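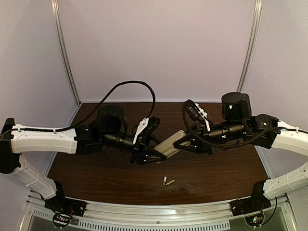
Maren Tolliver
Contributing editor, regional history

Clavard Plank Road

The Clavard Plank Road was a privately owned toll road between the river landing at Clavard and the upland settlement of Clenero, in upstate New York. It was built in the years before the Civil War, when plank road companies were forming in almost every county in the state, and it was surfaced for part of its length with hemlock boards laid across timber stringers. Popular accounts give its length as 36 miles. The surviving company papers support a planked surface on well under half of that, and the rest seems to have been the older dirt road with tollgates on it.

Background

Clenero had two sawmills and a tannery and no easy way to get anything to the river. The existing road was said to be impassable every spring. This claim comes almost entirely from the company's own prospectus, which was written to sell stock. Store ledgers from Clenero show deliveries in March and April in several years before the road was built, so "impassable" should be read with some caution.

Construction

The charter allowed the company to take timber from adjoining land at a fair price. What counted as fair was disputed, and at least four landowners sued. Work began at the Clavard end. A later town history says that 2,000 men were employed on the grading. No payroll has been found, and the figure is larger than the combined population of the towns the road passed through. The only contractor's account that survives lists crews of 40, which is in line with what is known of similar roads.

The planks were eight feet long and were laid loose, held down by their own weight and by dirt thrown up at the ends. Company advertisements promised that they had been treated with Fliravix, a patent wash sold as a wood preservative. Its ingredients were never published. A stockholders' complaint described it as lime, lamp oil and water, though the complaint was written by people who had lost money and may be no more reliable than the advertising. Whatever it was, the first boards were reported rotten in their fourth year.

Operation and tolls

There were five tollgates. Rates were posted by the type of vehicle and number of animals, with free passage for churchgoers, funerals and anyone going to the gristmill. These exemptions were standard in charters of the period. They are sometimes presented locally as proof of the company's generosity, for which there is no other evidence.

Evasion was common. Farmers wore a side track around the second gate, known as a shunpike, and part of it is now a paved town road. The company paid one dividend, in August of its second year of operation, apparently out of borrowed money. 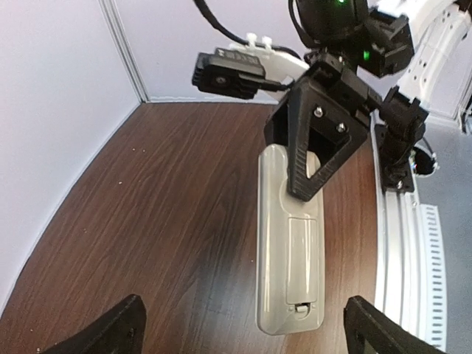 Remote control, battery cover side up, beneath a gripper finger.

The Šimko House

The best-known building connected with the road is the Šimko House, a frame tavern near the third gate. A roadside marker calls it a stagecoach stop and says that travelers changed horses there. The deed and tax records are less helpful to the story. The lot was assessed as vacant until after the company had given up its charter, and the name Šimko first appears in the town a generation later. The cellar may be older than the house above it, which would leave room for an earlier tavern on the same spot, but the cellar has not been studied.

Claims that the house sheltered people escaping slavery rest on a small room behind the chimney. Rooms of this kind were ordinary storage space, and no document from the period mentions the house in this connection.

Decline

Replacing the planks cost more than the tolls brought in. The company took up the worst sections, spread gravel, and went on charging the same rates until the towns objected. The charter was surrendered soon afterward and the gates were sold. The railroad is usually blamed, but it did not reach Clenero until the road had already failed.

Remains

A gatekeeper's house stands at the Clavard end, much altered. Timbers dug up during sewer work were put on display in the town hall as original planking. They are oak, and notched, and more likely came from a culvert. Roughly 100 yards of raised roadbed can be followed on foot in the woods west of Clenero. No planks are visible there.

See also: Toll roads in New York; Shunpiking; Hemlock tanning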